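# Two-arm bench cell: workshop notes and tips

Tue 8 March

Notes from building a tabletop cell with two small arms on a shared bench. They assume you can tap aluminum extrusion, crimp a connector and read a wiring diagram.

## Frame and rail

Square the front rail before anything else goes on. Both arm bases bolt to it, so an error there shows up later as a disagreement between the arms that no amount of calibration removes cleanly. Measure the diagonals of the floor opening and shim until they match within 2 mm.

Tighten the base plates in two passes. The first pass seats the T-nuts, and the second brings the bolts to final torque with the arm lifted off its stop. A T-nut that has not rotated fully in the slot will feel tight and then let go under a fast shoulder move. Mark each bolt head with a paint pen after the second pass. A broken line is easier to spot than a loose bolt.

The corner posts can be lighter stock than the rail. They carry only the wall panels.

## Walls and floor

Printed panels are fine for walls. Matte finish only. A glossy panel throws a highlight that moves with the room lights, and a wrist camera will find it. Ours went up with removable mounting strips, which held from December to now with one re-stick at a back corner.

For the floor, use a sheet you can replace. Patterned material hides scuffs, but it also hides small parts, so keep a plain offcut for any job involving screws or washers. Tape the sheet on the underside, never on top. Tape edges catch fingertips on the gripper and lift.

## Cables

Most of the downtime on this build came from cables. The arms use a daisy-chained bus, and one strained connector takes out every joint past it.

- Leave a service loop at the shoulder big enough for full travel in both directions, then add a hand's width.
- Anchor the loop at the housing, not at the connector.
- Run the wrist camera cable separately from the bus cable. Twisting them together looks tidy and makes both harder to replace.
- Move each joint by hand to its limit with the power off and watch the slack before the first powered run.
- Put the cable tray under the rail, with the slots facing you.

Slotted tray is worth the money over adhesive clips. We tried Disitz clips first and they dropped off whenever the heater was on. The tray from Wouters cuts with a fine hacksaw; file the cut ends or they will nick insulation.
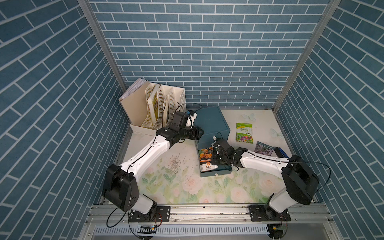
Keep the driver boards near the rail and off the floor surface. Standoffs are preferable to foam tape, which softens and lets the board creep toward the metal. If a board has to sit close to the extrusion, put a piece of fish paper between them. Label both ends of every lead, including the ones that seem obvious.

## Objects for reach tests

Household items make better test pieces than machined blocks - they vary in stiffness and they cost nothing. Seed packets are useful because they are thin and flat, and picking one up shows at once whether the fingertips meet squarely. A lidded box tests approach height. A desk organizer gives you narrow slots to work around.

Use sealed packets if you can. Seed gets under the floor sheet and into the tray slots, and a hand vacuum with a brush head is the only quick way to get it out. Do not use compressed air near the boards.

Place anything tall at the back. Tall items in front force the elbows up and use most of the wrist travel before the gripper gets near its target.

## Power and limits

Each arm has its own supply on this build. A shared supply sagged when both shoulders moved together, and the bus reported faults on joints that were mechanically sound. The present pair are Landeo bench units, with an emergency stop that cuts both.

Set the shared-zone speed low. We run the middle of the floor at half the speed used at the sides and have not felt a need to raise it.

## Maintenance

1. Every session: check paint marks, wipe fingertips with alcohol, look at the shoulder loops.
2. Every 6 sessions: retighten wall strips, vacuum the tray, home both arms and compare against the reference mark.
3. Every 500 cycles: replace fingertip pads. The Dritska pads lasted 797 cycles on the one occasion we forgot, and grip was poor well before that.

Write the cycle count on tape stuck to the rail. The log file has it too, but the tape gets read.

Still open: a strain relief for the camera plug that does not need a printed part, and a second reference mark on the right side.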